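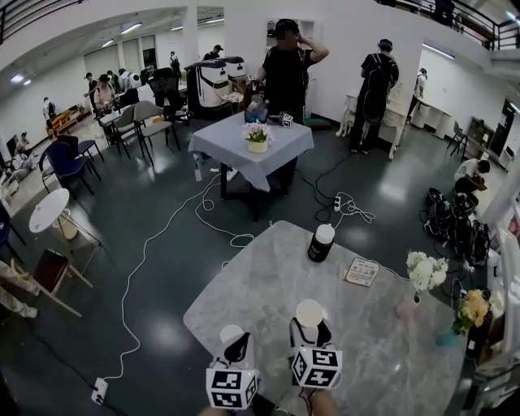
Robotics Reference Pages, maintained by the Applied Automation Department

Tolska hand-held gripper kit

The Tolska kit is a pair of hand-held grippers sold by Toketti for recording manipulation tasks without a robot arm. A person holds one gripper in each hand and does the task. The recordings are later used to train a controller for a robot with matching fingers. The kit is offered for sale or on a monthly rental plan, and it is used mostly by small labs and by firms that supply training data.

Design

Each gripper has a pale housing, two black finger pads that close in a V, and a camera that looks out over the pads. A white cube printed with black square markers is carried on each side, so that the position of one gripper can be worked out from the view of another camera. Loose marker cubes and folded marker cards can be set out on tables as fixed reference points. The pads are a wear part. Toketti sells them in packs and states a service life of 2000 closing cycles under normal load.

The cameras have wide lenses, and a single view often takes in a table, the floor and the ceiling lights of a large room. This helps with tracking, but small objects take up only a small part of the recording. The maker advises users to work close to the table when handling anything smaller than a cup.

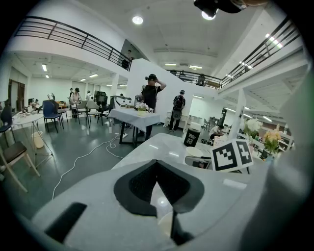

A reader's comment on an earlier version of this page held that the wide view is the main reason to buy the kit, and that the advice on small objects is too cautious. The same comment said the rental plan suits short projects better than the purchase price suggests, provided that spare pads are ordered at the start.

Setup and use

The grippers are switched on together and held still until both show a steady light. The markers are then passed slowly in front of the cameras. A session is started and stopped by a double squeeze of the left gripper. Files are copied off by cable, and the software sorts them into takes and flags any in which tracking was lost.

Flower arranging, cup stacking and table clearing are common starter tasks, and the manual includes 7 of this kind. Glossy tabletops can cause false marker readings from reflections. A matte cloth under the work area usually cures the problem.
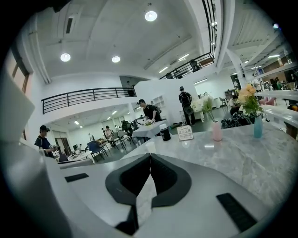 Reception

Prasertsri, a review newsletter, ran the kit through 281 takes in August and kept almost all of them. It praised the pads and the plain software, and marked the kit down for weight and for a short charging lead. Fullham, which rents out the same kit, has since added a longer lead to its packages.

Versions

The first version had a single gripper and was withdrawn. The present version is listed as model 1003. Pads from the first version do not fit it.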